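Cardboard Packaging Recovery in Small Retail Businesses: A Study of Two Shopping Streets in Pestbridge

Student Project Report
Department of Environmental Studies, Ellwood College
Submitted 17/04/2026

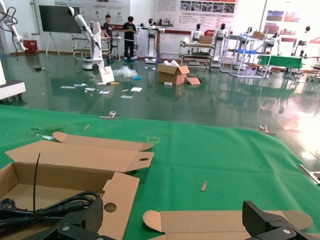 Figure 1. Opened cardboard packaging with a coiled power cable on a green cloth.

Abstract

This report examines how small shops handle the corrugated cardboard they receive with deliveries. The study covered two shopping streets in Pestbridge and recorded 264 boxes at the point where shop staff set them out for collection. Each box was checked for condition, leftover contents and suitability for reuse. The results show that most of the material was clean enough to recycle, but that a large share was lost to poor storage between closing time and collection. The report recommends a shared covered storage point and a change in the collection hour.

1. Introduction

Corrugated cardboard is light, strong and cheap to make. It is also one of the easier packaging materials to recycle, provided that it reaches the mill dry and free of food, oil and plastic. Large stores usually bale their own cardboard and sell it. Small shops do not have the space or the volume for this and depend on street collection.

In Pestbridge, commercial cardboard is collected by Cetton, a private hauling firm under contract to individual businesses. Shops place their cardboard on the sidewalk in the evening, and the truck passes early the next morning. Loads that are judged too wet or too mixed are sent to landfill. The shops are not told when this happens, and several managers who answered our survey believed that everything they put out was recycled.

The project set out to answer the following questions. What condition is the cardboard in when it leaves the shop? How much of it could be used again as a box before being recycled? What changes would raise the amount recovered without adding much work for staff?

2. Method

Fieldwork took place in January, on weekday evenings between closing time and 9 p.m. Both streets were visited on the same evenings so that the weather would be the same for each. Market Street has mostly food and household shops. Canal Street has a mix of clothing, electronics and repair businesses.

Every box was given one of three grades. Grade A boxes were dry, with all flaps attached and no crushed corners. Grade B boxes were dry but torn, cut or flattened in a way that ruled out reuse. Grade C boxes were wet, greasy or contained other waste. Tape and labels were noted but did not affect the grade.

Printed surveys were left with the shops and collected later. Eight businesses returned a completed form. The questions dealt with storage space, the time spent on breaking down boxes, and whether staff had been given any instructions on sorting.

3. Results

3.1 Condition of the material

Grade B was the largest group on both streets. Most of these boxes had been slit along the sides with a knife, which is faster than opening the taped seams but leaves the box useless for a second trip. Grade C boxes were found mainly on Market Street and were closely linked to rain. On dry evenings, the only Grade C material came from shops selling fresh produce and cooked food.

Die-cut boxes – the kind that fold together with tabs and slots and need no tape – did better than taped cartons. They could be opened without cutting and were more often found whole. They were also smaller, and staff tended to put them inside larger cartons, where they stayed dry.

3.2 Leftover contents

Plastic film and foam corners were the most common items left inside. Paper padding was also common but causes no difficulty at the mill. Canal Street boxes sometimes held cable ties and plastic bags from packaged goods.

3.3 Survey responses

Six of the businesses stated that they had no indoor space for cardboard after closing. Two had received written sorting instructions at the start of their contract, and neither could locate them. Most respondents said they would be willing to keep whole boxes aside if another business collected them.

4. Discussion

The main loss occurs on the sidewalk. Cardboard that is dry at closing time may stand in the rain for almost 8 hours before the truck arrives. An evening collection would remove much of this risk, although it would require Cetton to change its route order.

Reuse is a smaller but practical gain. Purkano, a mail-order seller of craft supplies with a packing room near Canal Street, told the project that it buys new cartons in sizes close to many of those recorded. A weekly exchange of Grade A boxes would save money for the buyer and reduce the volume put out for collection.

5. Limitations

The fieldwork covered one winter month, and summer results would probably show less wet material. Boxes were counted and not weighed, so a small carton has the same effect on the totals as a large one. Grading was done by different team members, and borderline cases between A and B were not always treated in the same way.

6. Recommendations

A covered storage cage should be tested at the north end of Market Street for one season. Cetton should be asked to report rejected loads to its customers. Shops should receive a one-page sorting notice suitable for posting beside the back door, with a short section on opening cartons at the seam. The survey form and grading sheet are held by the department and may be used by later student groups.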